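4.2 Rules for lifting and carrying with a person

When we first sat down at Flidivmont to write rules for shared carrying, we thought a single page would do, and of course it grew — the Mulance rule set now holds 30 rules, most of them short and plain enough to read aloud before a session. The ones we lean on most concern who leads. The person sets the pace, the robot follows, and neither lets go until the person has said so out loud. A overhead tether stays attached to the robot throughout, and any cable on the floor is to be checked before the first lift (Figure 7).

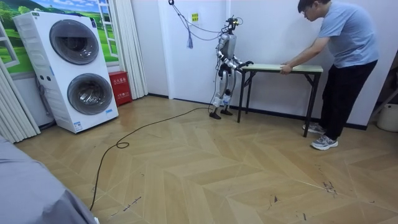
Figure 7. Shared handling of a folding table, with the robot and the person at opposite ends.

Reviewers from Manalastas asked whether a spoken release is wise at all, given that people chat while they work and a stray word might be taken for the command. It is a fair worry, and we were glad to have it raised. We now ask for a fixed two-word phrase, and the person keeps both feet clear of the load until the robot's grip has opened.

We would gently urge other groups to write down their near misses too, even the small and slightly embarrassing ones. Our own log has 568 entries, and rule 7, on keeping the walking path clear, came straight out of it.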